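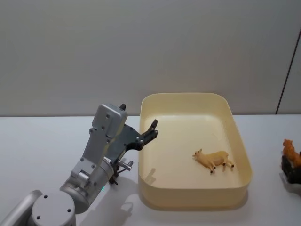
Conach G2 parallel gripper, replacement finger kit
Part no. 622-F — Drullton Robotics Supply

Product notice, updated April 13, 2023

Finger kits from batch 106 may lose grip on power-up. The set screw in the drive coupling can back out under repeated cycling, and the jaws then open while the controller still reports them closed. Parts picked over a tray or bin can be dropped without an alarm. Hultell arms running firmware 400 or earlier do not check jaw position after a restart and are the most exposed.

What to do
Stop the arm and isolate it at the supply before putting a hand near the fingers. Check the batch number on the inner side plate. If it reads 106, remove the kit and do not refit it with thread locker — the coupling itself is out of tolerance. Keep payloads to small, light items if you are using an older kit in the meantime.

Replacement kits
Colour: dark grey
Rated force: 700 N at the jaw
Fits: Conach G2 and G2 Long
Not suitable for: Ngcobo wrist adaptors

Affected kits are replaced at no charge until the end of May. Return the old fingers and both side plates in the original box. Cables and brackets are not part of the recall and should stay on the arm.

Availability: in stock, ships from our Drullton warehouse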